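Thursday, after lunch

Okay, so the jingle study. Josiane got the last of the Korkis clips coded this morning and I've been poking at the numbers ever since (instead of writing the Dhillon summary, sorry, it's coming!).

We have 1391 usable clips now. Each one is a person watching a 30-second spot with the sound on, then the same spot muted, then rating how they felt on the slider. The face-coding software gives us a smile score per second and we line that up with the slider afterward. Easy on paper. The trouble is that the smile score loves people who talk while they watch. Every time somebody says "oh, cheese" to the person next to them, the software thinks they're delighted. I went through one batch by hand and pulled 16 clips where the big "joy" spike is just a person chatting.

So I tried dropping any spike shorter than a second. Better, but it also throws away real little smirks, and the smirks are what Peltinell is paying for. Their whole ad is one dry joke at second 13! If we smooth over that we've got nothing to tell them.

Albane Bailly's idea, from the hallway: use the mouth-open track as a flag and keep the spike but mark it "talking?" so a human looks at it later. I like this a lot. More work for us, but I'd trust it. Josiane is less keen (she's the human who'd be looking) and wants a cap on how many she gets per day. We settled on 10 for now – she can raise it if it goes fast.

Other stuff:

- The slider still starts at the middle, and a lot of people leave it there. I want it to start blank. Need to ask whoever owns the Disuvstead version of the form.
- Muted spots always come second. I know, I know. Next round we swap the order for half the people.
- The Korkis spot with the dog gets a warm slider rating and almost no smiling. Maybe people just go soft-faced at dogs? Look at the eyebrow tracks before making any claims.

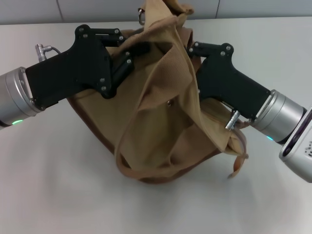 *Tan canvas bag on the white table, a gripper on each side.*

Ran the talking flag on the first batch before heading out. It catches most of my hand-picked clips and misses the mumblers, plus one guy with a big mustache who doesn't register as having a mouth at all. Going to lower the threshold a touch tomorrow and rerun the same batch so we can compare.

Josiane, the flagged list is in the shared folder, sorted by spike size. Start from the top, and leave the mustache guy for me.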